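Site visit report: Rasireo works, internal roads and older buildings
Open day, 4/13/18

The Rasireo site covers 16 hectares on the flat ground east of the rail line. It was laid out as a brickworks, passed to Gillies for the manufacture of drainage pipe, and has been run by Omex as a storage and light engineering estate since the pipe plant closed. The open day is held each April. Entry is free, but visitors must sign in at the gatehouse and collect a printed plan. The plan is at a small scale and does not mark the drains, so anyone with an interest in those should ask for the larger sheet at the desk.

Route

The walking route is 2,187 metres long and returns to the gatehouse. It has 5 numbered stops. Stops 1 and 2 are in the main shed, stop 3 is the weighbridge, stop 4 is the old pipe yard and stop 5 is the service road with the former office building. The markers are painted on short posts. The post at stop 3 was missing on the day and the number had been chalked on the kerb.

Main shed

The shed is a steel portal frame with a concrete slab floor. The slab was poured in bays and the joints were resealed two years ago. Clutex holds the lease on the northern half and stores rolled geotextile there on timber bearers. The rolls are stacked three high, with a clear aisle wide enough for a forklift to turn. The southern half is divided by mesh partitions and let in small units, most of them locked during the visit.

Ventilation is by ridge vents only. The display board at stop 2 gave the reasons for not fitting fans, chiefly the cost of new wiring, and included a section drawing of the roof. The drawing was the most useful item in the shed and deserved better light.

Weighbridge

The weighbridge is a pit type, no longer certified for trade use. The deck plates had been lifted at one end so that the levers could be seen. The mechanism is complete apart from the ticket printer. A notice gave the dates of the last two services and the grade of grease used.

Pipe yard

Little remains in the yard apart from the crane rails and the curing pit, which has been filled. Sample lengths of pipe in four diameters were laid out on sleepers with typed labels. The labels gave internal diameters in inches and wall thickness in millimetres, an awkward mixture for anyone taking notes.

Service road and former office

The last stop is the plainest and was the reason for my visit. The road is asphalt and runs straight. The surface is speckled and slightly worn, with dusty patches, but it serves its purpose. A strip of gravel and packed dirt takes the place of a formed shoulder, with grass between it and the building. According to the plan, the sealed length is 398 metres and the gravel strip was left to take runoff.

The building is single-storey, with pale cream and white walls above a brick plinth. A slightly darker cornice follows the flat roofline, and a brick chimney rises near the front corner. The windows facing the road are arched. Roof water on the side wall is carried by a vertical drainpipe.
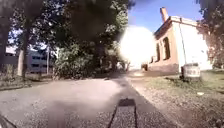

Practical notes

Parking is on the grass opposite the gatehouse. Allow two hours for the full route, or three if the boards are to be read properly. Toilets are at the gatehouse only. The site shop sold the printed history - a stapled booklet, mostly on the Gillies years - and copies of the 1950s drainage plan at the original scale. The interior of the former office was not open. Omex staff at the desk were taking names for a separate tour of it, with no date set.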